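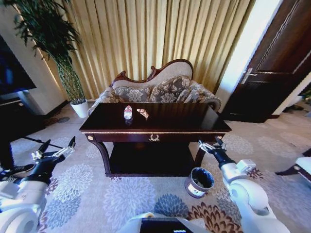

Tenness Home Robotics began with a torque limit that had been typed into the wrong field. We test household robots until they do something they shouldn't, then we write down what they did in words the manufacturer can't argue with. Most of our work happens in places that look like somebody's aunt lives there. A glossy dark table with a gold trim line and curved legs, a loveseat with a carved crest, a carpet full of flowers: these are harder on a robot than any steel bench, and they are what customers own. A steel bench doesn't reflect the object you are trying to pick up. It doesn't have a leg that curves out into the path of your right elbow, either.

Who we are

We are a small testing and incident review company based in Lunstead. Our founder, Gudrun Strömberg, spent the first part of her career at Ganitz, a packaging machinery firm, where her job was to visit machines that had stopped and find out why. She likes to say the machines were always very polite about it. The customers less so.

In her last year there she was asked to look at a two-armed unit that a client had bought to sort samples. The arm had closed on a glass jar, failed to notice it was holding anything, and kept closing. The force limit had been set correctly, except that it had been set for the other arm. Both arms had a page in the setup menu, the pages were identical, and the only way to tell them apart was a small letter in the corner. Her report ran to two pages. The reply from the supplier ran to rather more and suggested the jar had been defective.

She left that February and rented our first office, over a shop that sold vacuum cleaner bags.

What we do

A manufacturer, an insurer or occasionally a very annoyed homeowner comes to us with a robot and a story. The story is usually "it just did it." We set the robot up in a furnished room and give it ordinary jobs: pick this up, put it down over there, come back. We keep at it until the fault comes back or until we can say with a straight face that we couldn't find it.

Faults we see a lot:

Grip that reads as closed when it's closed on nothing. The robot then carries the nothing across the room with great care and sets it down.

Depth errors on polished surfaces. The robot finds two of everything, one on the table and one in it, and sometimes prefers the lower one.

Stop commands that are obeyed at the end of the current motion. We consider this a form of ignoring them.

Cables that were routed by someone who had never seen the arm at full reach.

Software updates that fix one of the above and bring back another.

The last one pays for the coffee.
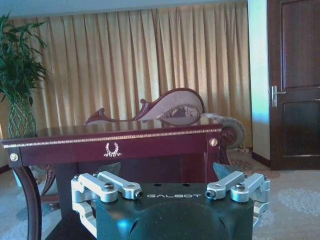 Polished tables deserve a few more words, as they take up a good part of our week. A shiny top gives a camera a second version of whatever is standing on it, upside down and a little dimmer. People learn to ignore this as babies. Robots learn it from whoever wrote the perception code, and that person may have had a matte desk. The typical result is a gripper that comes down a bit too far and presses the tabletop as if it were ringing for service. With a good force limit, you get a stop and an error code. With a bad one, you get a dent, a claim form and a phone call to us.

The Gwynne Street incident

Clients ask about this one, so we may as well put it on the page. It was our mistake, and we've decided to be open about it, mainly as everyone in Lunstead who works in the field already knows.

We had a rented apartment on Gwynne Street set up as a living room. The job was a repeatability test: the arm was to pick up a small object from a coffee table, lift it, put it back and go to rest. It did this 358 times without complaint. On the next run it picked up the object, lifted it, and didn't put it back. It went to rest with the object still in its fingers, by the shortest route, and the shortest route went through a floor lamp.

The lamp was not ours. It belonged to the landlord, who had been told we were "in electronics." No one was hurt. Our operator was standing where our own rules said to stand, with a hand on the stop button, and pressed it. The arm then finished its motion. (See the list of faults, third item.)

We had the logs open that same evening. The release command had been sent and acknowledged, but the acknowledgement came from the controller and said nothing of what the fingers had done. A connector in the wrist had worked itself slightly loose over the course of all those neat repetitions. That part was the manufacturer's problem. Our part was worse. We had checked the stop button at the start of the project with the arm sitting still, and it had passed beautifully. A stop test on a parked arm tells you that a parked arm is parked.

The lamp cost us $220. The landlord was decent about it, and we now describe our business in full on rental forms.

What changed after that

We test the stop during motion, at the start of every session and again after any break. The operator does it, and a second person watches the arm and not the screen.

We check wrist connectors by hand before the first run. It takes hardly any time and people still try to skip it.

We no longer accept "command acknowledged" as evidence that anything happened. If the gripper was told to open, something has to confirm that it's open, and a person with eyes is fine.

We keep the objects small and dull. If the fault involves dropping or squeezing, we'd like the casualty to be something we can replace at the corner store.

And we walk the rest path before we start. Slowly, with our own arm held out, looking foolish. Lamps get moved.

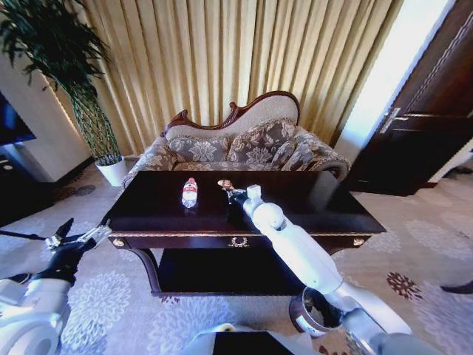

Long runs of the same small task are still most of what we do, and visitors find this disappointing. They come expecting a crash and get an afternoon of a robot being asked to handle one little thing on a table, over and over, while someone on our side writes a note every time it hesitates. The hesitations are the useful part. In our experience a fault tends to clear its throat before it speaks. A pause that wasn't there in the morning, a finger that arrives late, a wrist that settles twice. We log all of it. Our fault archive stands at 2,378 entries, and a fair number of them say only "hm."

We have been asked to drop that word from client reports. We use "unexplained delay" now, and in our own files we carry on as before.

What you get from us

A written report in plain language, with the fault, how to bring it back, and what we think causes it. If we don't know the cause, the report says so on the first page. We don't put it in an appendix.

The raw logs, unedited.

A call with the person who ran the tests. You won't get a sales person, as we don't have one. We had one for a while and he kept promising people that we would find nothing wrong.

What you don't get is a badge. We are asked for a "Tenness Approved" sticker several times a year and we always decline. We can tell you what a robot did in our room during the time we watched it. What it does in your customer's living room next spring, with a different carpet and an older connector, is between the two of them.

Working here

We hire people who are patient, who write clearly, and who can say "I think I set that up wrong" without needing a day off afterward. A background in robotics helps. So does a background in piano tuning, insurance, or school bus maintenance, all of which are represented on the present staff. New people spend their first stretch on stop tests alone. Some find this dull and tell us so, and we tell them about the lamp.

Visiting

The Lunstead office takes visitors by appointment. Closed shoes, please, and keep behind the tape on the floor when an arm is powered, including when it looks like it's finished. Write to the front desk with the robot's model, the software version, and what it did. If you have also written down what you said when it did it, you can leave that out. We can usually guess.

Page last revised 2018-12-17.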